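Netcombe Site, Handling Practice Group
Minutes of the September meeting

Chair: Palesa Molefe
Start: 2:00 p.m.

1. Minutes of last meeting
Accepted with one change. Item 4 should read "Kuninden stations," plural.

2. Draft practice sheet for hand-held gripper work
The chair went through draft 3. Gosville had sent 11 comments and most were spelling or layout. The group agreed the following wording:

Cables are to be led away from the operator's forearms before a session starts and checked again at each break.
Cloth items are held by the jaws of both devices before they are lifted clear of the table.
Trays stay on the table between items unless the task card says otherwise.
Operators stop after 50 minutes and rest their hands.

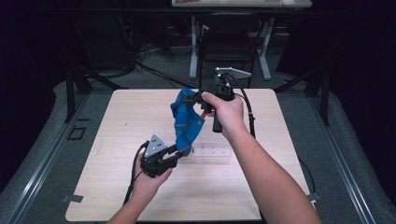 Photo: Netcombe site records

The group discussed cloth tasks at some length. Gosville asked that a twisted or bunched cloth be accepted as a valid mid-task state and not marked as a fault. Agreed. The fault list will cover drops, missed grips and fingers between the jaws.

Tape marks on tabletops: Gosville wants them at every station, Nkosi would leave it to each site. No decision. Carried over.

3. Session records
The Nkosi project has logged 677 sessions under the old sheet. These will keep their present labels. Sessions logged under the new sheet will carry the sheet number. The target for the Kuninden stations remains 2000 sessions.

The chair asked that stopped sessions be kept in the log with a short reason. Two sites have been deleting them. This is to end now.

4. Floor cables
Loose cables behind the work area were raised again. Wording added to section 6: cables not in use are coiled and hung up before the first session of the day.

5. Actions
P. Molefe to send out draft 4 with the agreed wording.
Gosville to write half a page on tape marks.
Nkosi to supply the revised fault list.

Meeting closed at 3:25 p.m.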